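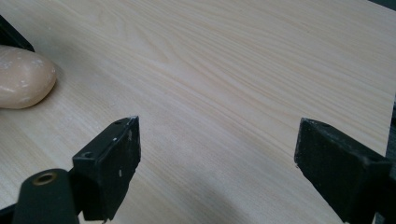 Pale wood grain, top left-hand bit is the thing that resembles soap.

Tabletops: oil, wax, or give up and buy a cloth?
Board: Kitchen and Dining

gandwood_gary
Right, settle something for me. We're after a new table for the back room, and my other half wants pale. Very pale. The sort of pale where you can see a teabag coming from the next county. I've lived with a dark table for years and it has forgiven me everything, including a curry in September.

Questions: does a pale top really show every mark, and is real wood worth the extra over a wood-look one? The solid one we like is 849 quid. The lookalike is 232. I can do the sum, I just don't like the answer.

mrs_firen
Buy the 232 one and spend the rest on dinners to put on it. We had solid oak for years and I spent my Sundays rubbing oil into it like a masseuse. The children did their homework on it with biros and no paper underneath, so you can still read the seven times table if the light's right.

plankton
Strong disagree. A biro dent in oak is character. A biro dent in a lookalike is a biro dent. You can sand oak. Try sanding a printed top and you'll find out how thin the picture is.

mrs_firen
Have you ever sanded a dining table, plankton? In a house, with people in it?

plankton
Twice. We ate on our laps for a fortnight and there was dust in the butter until Christmas, but it came up lovely.

mrs_firen
I rest my case.

Imogen Tunstall
I used to sell these for a living, at Zavidley before it shut. Pale tops hide more than you'd think. Crumbs vanish. Dust vanishes. Water marks hardly show. What they don't hide is red wine, turmeric and newspaper ink, so it comes down to what sort of household you are. Dark tops are the other way about, and you'll see every fingerprint by four in the afternoon when the sun gets round. 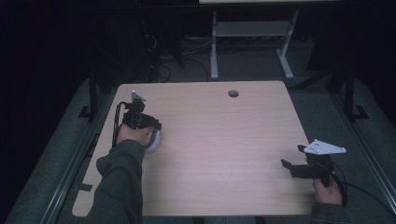
Corners matter more than colour anyway. Get rounded ones. I've got a bruise on my hip that has been there since we moved in, and the table responsible has corners you could open letters with. Customers used to spend an hour on the finish and then never once walk round the thing.

gandwood_gary
We are a turmeric household. This is a blow.

ristic_or_bust
If you're going solid, look at the Ristić ones before you hand over 849. Ours was 1,697 and I have told my wife it was less, so please don't anyone quote this. Hard wax finish, wipes clean, two coats and then you leave it alone.

plankton
Quoting for posterity. 1,697!

ristic_or_bust
Thanks very much.

tea_towel_tim
Hard wax is fine until somebody puts a hot pan down. Then you get a white ring and a long silence. Mats. Use mats. I can't believe we're two screens in and no one's said mats.

mrs_firen
If you're going to cover it with mats you may as well have the cheap one.

tea_towel_tim
By that logic you shouldn't carpet a nice floor.

mrs_firen
You shouldn't!

Imogen Tunstall
Gary, ask the shop for an offcut or a sample square of each. Put turmeric and oil on both, leave them overnight, wipe in the morning. Any decent place will give you one.

gandwood_gary
Shop says samples of the solid one are in on Thursday. The lookalike doesn't do samples, but the lad said I could "have a rub" of the one on display. Will report back. She's now looking at glass.

plankton
Oh, Gary. No.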